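Colteo Users' Club - Minutes of the March meeting and open day visit

Held at the Etberg demo hall, March 18, 2020. Minutes of the last meeting were accepted with one fix: the November coffee bill was 389, and I had typed 723. Sorry, my fault, I was copying from the wrong line!

1. The visit

We skipped the usual slides and went straight out to the floor, which I think everybody was glad about. The Pluso people had their gripper cell going and let us stand pretty close. The first job we watched was a pick in front of the green cloth, with something round and orange between the black fingers, and I got a lot of questions in my ear while trying to write.
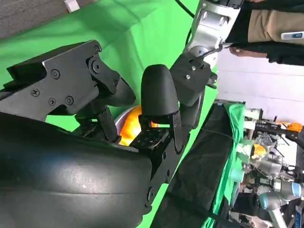 Minutes and notes by the club secretary

Main questions from our side: how long does it take to teach a new pick, and what happens when the part is slippery? On the first, we were told an afternoon if you know the software (a week if you're me). On the second we got a longer answer about finger pads, and I lost the thread halfway through. They promised to send it in writing.

Price came up, of course. A spare set of pads is 200, and the service plan is 2425 a year. There was some muttering about the second number.
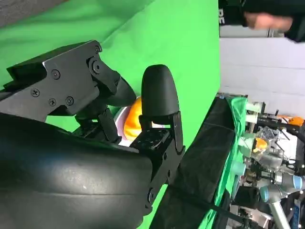

2. Our own cell

We still have to settle what fingers to order for the Stüber cell, and this took up most of the talking on the way to lunch. I'd been all for flat jaws until today. Now I'm leaning toward one rounded fingertip on a plate full of small holes, like the one at the demo, because then we could bolt on our own bits later - and we always end up wanting our own bits. Two members would still go with flat jaws. No vote taken, back on the list for next time.

3. Other business

The sign-up sheet for the next visit is still mostly blank, so please add your name. Parking at Etberg is free after noon, use the back gate. Somebody left a gray scarf in the lunch room and I have it.

Meeting closed after lunch. Send me corrections before the next one, please.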